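Trololton extends electronics drop-off hours

The town of Trololton will keep its electronics drop-off site on Drastley Road open later through November, the public works office said in June 2020. 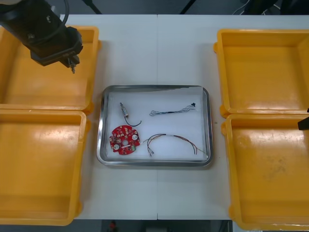 Town Desk, Bañez Courier

The site will now close at 5 p.m. on weekdays. It had been closing at 3 p.m. since spring. Residents may bring up to 14 items per visit.

Old TVs still carry a fee. Phones, radios and small motors are free.
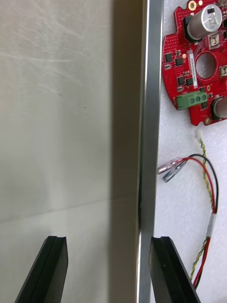
What happens to the items

Dostavholm, the company that holds the town contract, sorts the items by type and sells the metal. Batteries must be taken out at home and bagged.

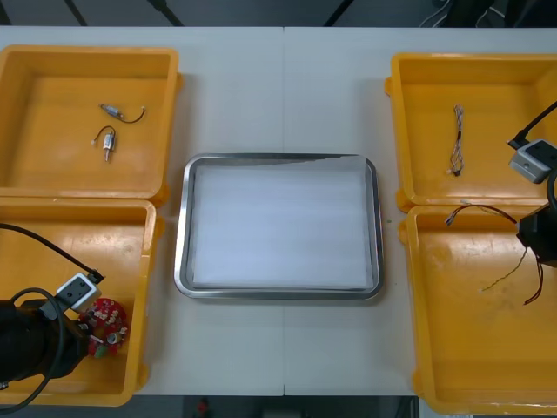 The company pays the town $80 for each full pallet. That money goes to road repair.

Printers and ink are not accepted. 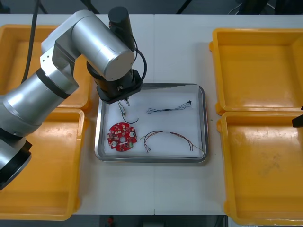 Residents without a car can ask for curbside pickup by calling the public works office.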